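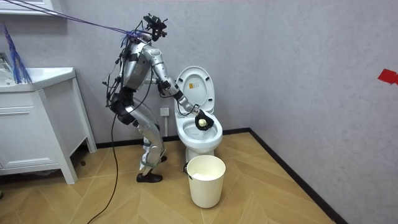

便座を上げて、便器の内側を掃除中。

2021年10月4日

朝から窓を全部開けて、秋の大掃除(自称)の日にした。年末にまとめてやるのが昔から苦手で、寒いし、水は冷たいし、お店も混むし、いいことがひとつもない。それで去年から10月に前倒ししているのだけど、これが本当に気持ちいい! 洗濯物は昼前に乾くし、カーテンまで洗えてしまう。

最初に取りかかったのは台所の換気扇。フィルターを外して、シンクに40度のお湯をためて、重曹をどさっと入れて放っておく。その間にお茶を飲む。この「放っておく」が掃除の中でいちばん好きな時間かもしれない。戻ってきたらお湯が紅茶みたいな色になっていて、思わず声が出た。春からこんなにためていたのか……。

ブラシは先週ようやく買い替えた。915円。前のは柄がぐらぐらで、力を入れるたびに首が回ってしまい、だましだまし使っていたのだ。新しいのは柄が長くてしっかりしていて、換気扇の奥まで届く。もっと早く買えばよかった。

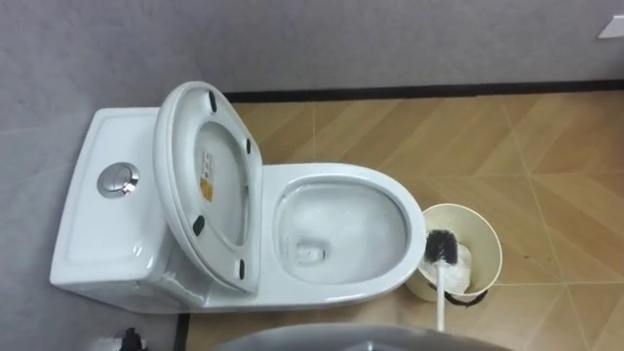
道具といえば、ポルトガル語教室のタイナ・パイヴァさんに教わったクエン酸のスプレーも大活躍だった。水に溶かして蛇口の根元に吹き、キッチンペーパーを巻いてしばらく待つ。はがしてこすると、白くこびりついていたのがするする落ちる。タイナさんはお母さんのホジメイリ・マセードさんから習ったそうで、ブラジルの家ではお酢でやっていたとのこと。うちは酢のにおいが部屋に残るのがちょっと苦手なので、クエン酸に落ち着いた。塩素系のものとは絶対に一緒に使わないこと、と帰り際にもう一度念を押された。はい、気をつけます。

昼はおにぎりと昨日の豚汁の残り。床に座って食べたら、ソファの下のほこりが目に入ってしまい、午後の予定がひとつ増えた。掃除機の先を細いのに付け替えて、腹ばいで奥まで。なくしたと思っていた図書館のしおりが出てきた。うれしい。

夕方は押し入れ。ここは毎回つかまる。古い手帳を開いたら最後で、43ページ目くらいまで読みふけって、とわざわざ書くほどではないけれど、とにかく外が暗くなっていた。3月に行った温泉のレシートまで挟んであった。捨てようか迷って、また挟んだ。

残りは網戸とベランダ。雑巾はもう干してある。明日晴れたら網戸からやる。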